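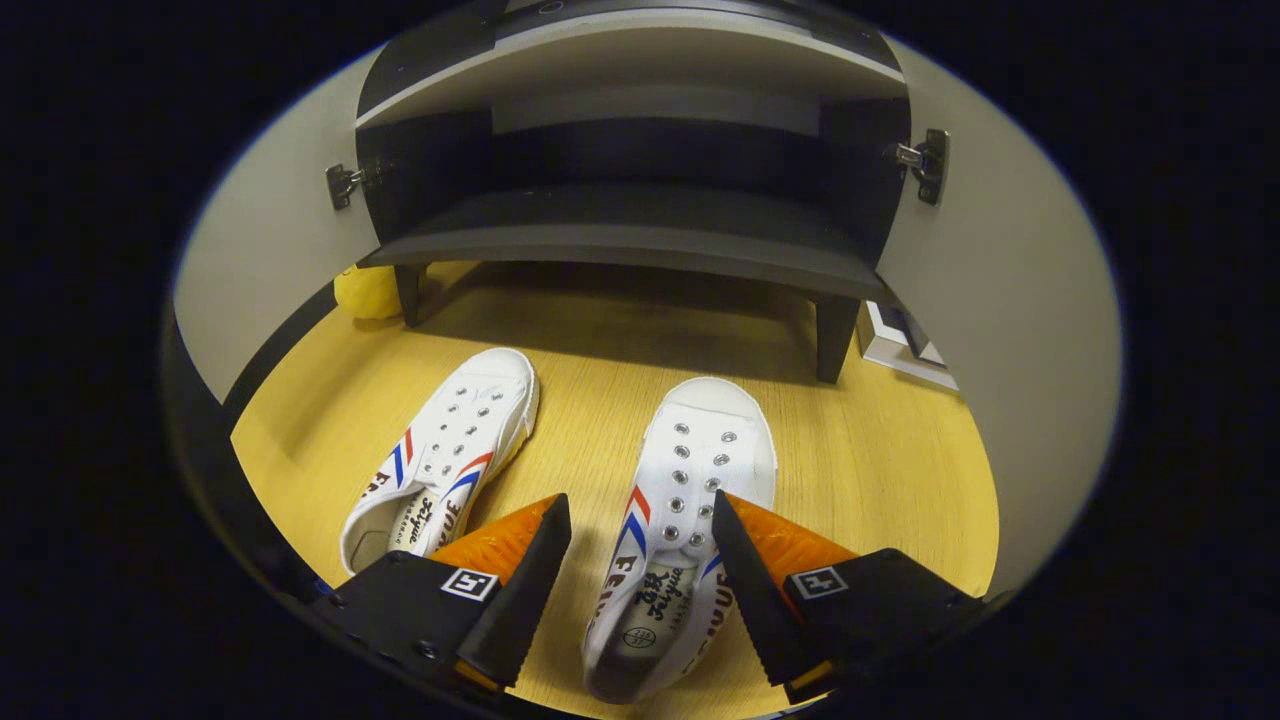
Pair of white Feiyue low-tops, lower compartment, pads either side of the right shoe.

2020-03-08, bench notes, Gakbridge site

Footwear put-away, hand-held collection. Written up from my sheets and Delali's, plus what the floor staff told us at changeover.

Background for anyone joining: the Nurkcombe accommodation block turns over 57 rooms on a changeover day. Staff do linen, surfaces, then put-away, where anything left on the floor goes into the cabinet. Put-away is the part Gyamfi wants automated first. Rero supplies the arm later. Until then we record the task by hand, with the same finger geometry the arm will have.

Total usable demonstrations to date, all objects: 2,949. Shoes are the weak category.

Notes on the shoe task

1. Grasp. Straddling a shoe side to side works when there is a clear gap between the pair. If the shoes go down touching, the left finger has nowhere to go. Abdul-Rahman started setting the first shoe on a slight diagonal and the second one straight, which leaves room for the finger on the way out. Adopted for all operators. The final pose looks untidy next to how the housekeeping staff do it (heels together, square to the door). Senyo to ask whether the site will accept it.

2. Canvas without laces is floppy at the opening. Squeezing too high folds the upper inward. Keep the pads low, near the rubber sole. Orange pads hold on the sole well enough. Check the ridges for lint at each break.

3. Lower shelf on legs. The legs limit how far back a shoe can go. Approach from above and slightly behind the heel, toe going in first. The tag on the right housing scraped the cabinet side twice. Replaced, and recalibrated afterward.

4. Light. Bright at the front of the floor, dark under the shelf. White shoes are fine. I expect trouble with black ones and we have no black pairs in the set. Need to buy some.

5. Doors. Left open for every run. Hinges on both sides, so two doors to deal with on the real job. Opening and closing is a separate task and is not in this batch.

Effect on the people doing the work

Theophilus has supervised housekeeping here for years and sat in for the afternoon. His points, as I took them down:

- Put-away is the lightest part of a room. Staff use it to straighten their backs after the beds. Take it away and the beds come closer together. He wants the room quota left at the present number until someone has looked at that.
- Staff currently notice odd items while putting things away (medication, keys, a child's toy) and report them. The arm will just put them somewhere. Needs a stop-and-ask behaviour, and someone has to be the one asked.
- Three of the staff have been recording demonstrations with us at their normal rate. They are faster than we are and their grasps are cleaner. He would like that written into a job title if it continues past June.

I agree with the second point outright. The first is outside our scope but it goes in the report to Gyamfi under its own heading. Delali thinks the third should go in as a recommendation, with names. No objection from me.

Session figures: 50 shoe placements attempted, 20 rejected on review. Most rejects were tracking loss when the tags went into shadow under the shelf. The rest were shoes nudged out of position on withdrawal.

To do
- Yayra: second light for the cabinet, low angle, see if rejects drop
- Senyo: ask site about shoe spacing
- Abdul-Rahman: spare tags, and a thinner backing plate for the right side
- Me: black shoes, one pair with laces. Draft the staffing section and show it to Theophilus before it goes anywhere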